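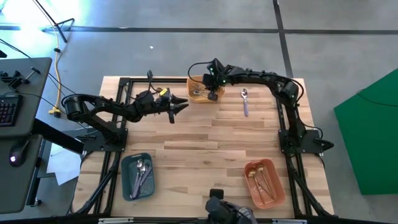
How to run a cutlery-sorting demo at your open day

We've hosted a fair few visitors at our Flomstead workshop now, and the cutlery table is still the one they linger at, so I thought I'd write down how we set it up (do borrow whatever's useful!).

Start with spoons. Everybody knows what a spoon is, and visitors soon begin guessing which bin the next one belongs in. Mix your colours, silver and gold and a purple handle or two, and put out a bin for each kind.

Keep people 100 cm back from the arms, children included, and have one person by the stop button who does nothing else.

Run it through 6 times before the doors open. If a gripper keeps missing, move the bin a little closer before you touch any settings.

Allow plenty of time for questions, and put the kettle on.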